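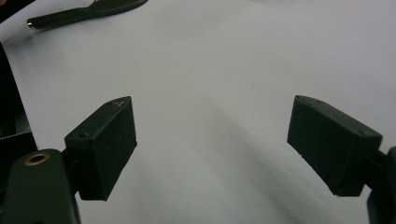
Plain white, with the gray creeping in toward the right and the bottom.

April 2, 2020

Repainting the back room took two attempts, and the second was only necessary on account of how I chose the white. I am writing down the procedure I should have used the first time.

The room faces north onto Pretcombe Street and gets no direct sun from October until spring. The old paint was a yellowed eggshell of unknown make. I picked a cool white called Niter from a paper chip, under the store lights, and bought enough for two coats. On the wall it read as pale blue before noon and as wet cement after four. The chip was accurate. The store lighting was a warm tube and my room is lit by open sky, and those are very different sources.

White paint has little color of its own, so it reports whatever light lands on it. A north window on a clear day delivers light well above 6500 K. A cool white adds to that. A warm white, with a little yellow oxide or raw umber in the tint, pulls it back toward neutral.

For the second attempt I bought sample pots of two warmer whites, Gunn and Nurkby. Each got two coats on a piece of foam board, with an unpainted border left all the way around. The border matters, as the eye will otherwise judge the sample against the old wall color, which in my case made everything look blue. I moved the boards between the window wall and the wall opposite and looked at them at breakfast, mid-afternoon and after dark with the lamp on.

Gunn went slightly pink under the lamp. Nurkby held up in all three conditions – a bit creamy at night, but I can live with creamy.

Prep was the usual. Filler in the nail holes, 120 grit then 220, a damp cloth, one coat of stain-blocking primer over the water mark by the radiator. The wall area to be covered came to 391 square feet after subtracting the door and window. One gallon is rated for 400 square feet per coat, which I do not believe for a roller with a half-inch nap, so I bought three gallons for two coats and have most of one left over.

Sheen is matte on the walls and satin on the trim. Matte hides the patched area over the door, where the drywall seam still stands proud. It also marks if you lean a chair on it. I have already leaned a chair on it.

Baseboards are next, once the stores here are keeping normal hours again.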